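Last Tuesday I bought a bus pass on my phone and was asked for my birthday, my home address and permission to read my contacts. The pass costs the same for everyone over 12. There is no discount that depends on where I live. I gave a fake birthday and said no to the contacts, and the app sold me the pass anyway, so it never needed either one.

I think companies should have to stop asking for things they don't need. Right now the burden is on us. We are told to read the privacy policy, and the policy for Prudivum, the loyalty program my grocery store uses, is longer than my lease. Page 2 says they may share purchase history with "selected partners." I wrote to ask who the partners were. The reply thanked me for being a member.
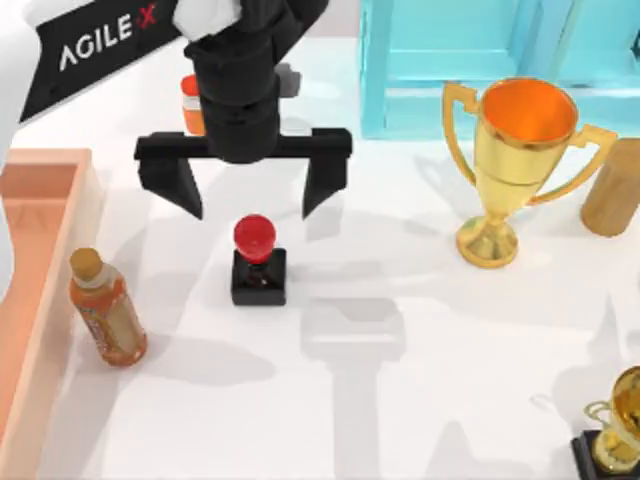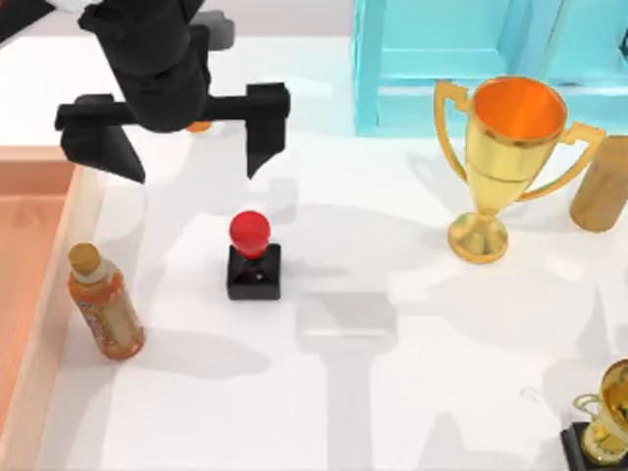
My neighbor Ingrid Lyons takes the other side. She says she has nothing to hide and she likes the coupons. Fair enough, the coupons are good. But she also got a call last spring from a man who knew which vitamins she buys, and she did not like that at all. She still doesn't know where he got it. Neither do I, and neither does the store, if you believe the manager.

The usual answer is consent. Click the box and it's your choice. I don't think a box counts for much when the only other button is "Leave." My dentist in Fustthorpe moved all its scheduling to an outside company called Skolholm, and you cannot book a cleaning now without making an account. I have been going there for years. I'm not changing dentists over a checkbox, and they know that.

A rule could be short. If the service works without a piece of information, the company can't require it, and it can't keep it past the sale unless you ask it to. Small shops would have less to store and less to lose in a break-in – most of them never look at the data anyway. I would add a fine of $400 for each customer whose records are kept past that point, paid to the customer.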